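Plestside tool library opens its doors with 313 items on loan

September 8, 2022

Plestside finally has its own tool library, and what a start it has had! The doors opened at the old Sheehan shoe shop at the end of August, and there are already 93 members signed up and borrowing everything from spirit levels to wallpaper tables.

The idea is a simple one. You join, you pick what you need, you take it home for a week and you bring it back clean. There are 313 items on the shelves so far, nearly all of them given by people in Plestside and over the hill in Ominitz, and more boxes come through the door every time it opens.

Irina Grecu, who started the whole thing from her garage last winter, is over the moon. "I had put up one card in the bakery window asking if people had a spare drill," she said. "By the end of the month I couldn't get to my own freezer. So many of us have good tools we use once every three years, and there's always a neighbour who needs that exact thing on a Sunday afternoon – it seemed daft to keep them apart."

The shop itself has come up beautifully. The old shoe racks were kept and now hold hand tools, sorted by job, and the long counter where feet used to be measured is a repair bench with a vice at each end. The back wall has been painted a cheerful yellow. Garden tools hang behind the door, and there is a low shelf for children with small gloves, trowels and a bird box kit that has been out on loan ever since opening day.

Saws have been the big surprise. Irina expected a rush on power drills, but it's the plain handsaws that people keep asking for, helped along by the dry weather and a lot of overgrown hedges. The library has panel saws, bow saws, a couple of lovely old tenon saws and a folding pruning saw that has a waiting list all of its own. Each one is checked for bent or missing teeth when it comes back, wiped down with an oily rag and put away with a guard on.

There's a sharpening evening too, and it is well worth a visit even if you have nothing to sharpen. The first one ran an hour over because people wouldn't go home! Bring a saw, shears or a chisel and you'll be shown how to do it yourself, with a file and a bit of patience. Blades should come wrapped in card or an old towel, please, and tools with a plug need to be handed over at the counter so they can be tested before they go anywhere near the bench.

The Dundberg hardware shop has chipped in with 400 screws and fixings in mixed sizes, which now live in jam jars by the till, and a raffle at the opening brought in 300 pounds towards a decent stepladder and a second set of clamps. Anything left over will go on saw guards, as these seem to vanish faster than anything else in the building.

Membership costs whatever you can manage, and you only need to bring something with your address on it. Still on the wish list are a tile cutter, a long extension lead, a pair of loppers and a sack truck that doesn't squeak. Saws are welcome in any state – rusty ones are good for learning on, and Irina has a soft spot for them.

Donations can be left during opening hours, but please don't leave them on the step overnight. Ring the bell if the door is shut, as there is usually somebody at the bench in the back with the radio on.

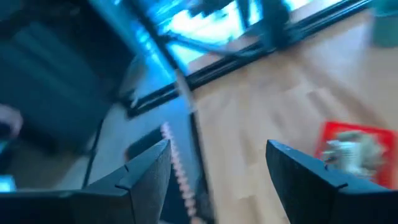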